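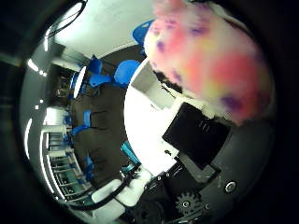
Awuor Mrema wrote in to ask how you keep anything fluffy and brightly colored from going flat and gray within a year, and whether it is worth mixing pink, yellow and purple in one piece when the purple always seems to run.

I took both questions to Perla Cortés. She has been dyeing and sewing long-pile fabric for a small outfit called Gamus since she left her old job in school uniforms. We talked one afternoon in September, in between two batches.

"The purple runs when people rush it," she said. "It needs more rinsing than the pink does. I rinse until the water is clear and then I do it again the next morning. People stop when it looks clear the first time."

She puts the yellow down before anything else. Pink goes over the edges of it, and where the two overlap you get coral, so she doesn't mix a coral dye at all. Purple goes on last, in blotches, with a sponge. I asked if she plans where the blotches go.

"No. I tried drawing it out once and it looked like a cow. Now I just don't put two the same size next to each other."

Flattening is a different problem. The pile lies down where hands or heads press on it, and most people try to fix that with a hot dryer. Cortés says heat is what ruins it. The tips of the fibers melt a little and stick together, and after that no brush will lift them.

"Cold wash, inside a pillowcase. Shake it hard. Let it dry flat, and brush it when it's a bit damp still. A dog brush is fine. I use a dog brush."

How often should you wash it? She makes a face at this one. A piece that sits on a bed can go 3 months. One that children carry around needs it sooner, and you will know when.

She cuts the fabric from the back with a short blade, so that only the backing gets cut and the pile stays whole. Scissors chop the fluff off along the seam and leave a bald line. Even so, there is a lot of loose fiber, and cleaning up takes up more of her day than she would like. She works on a white table so that she can see what has come off. Pink shows up well on white. The pale yellow does not, and she finds it on her sleeves when she gets home.

"A damp rubber glove picks it up. Vacuuming just moves it to the other end of the room. Then it gets into the chairs."

I asked about cost. A small piece takes her most of an afternoon, not counting drying, and she makes 100 in a good season. Last year a shop called Teltis asked for 200 and she turned the order down. She had done the sums on the dyeing and would have had to drop the purple to finish on time.

"They said that was okay, leave it out. I didn't want to. It's just a pink thing then."

For Mrema's purple, if the piece is already made and already running, Cortés suggests soaking it on its own in cold water with a cup of white vinegar, 3 hours or so, then rinsing as above. She doesn't promise it will work on store-bought dye. She would test a corner at the back first, press it on a white cloth and look for color.

She had a batch to turn over after that, and went to do it.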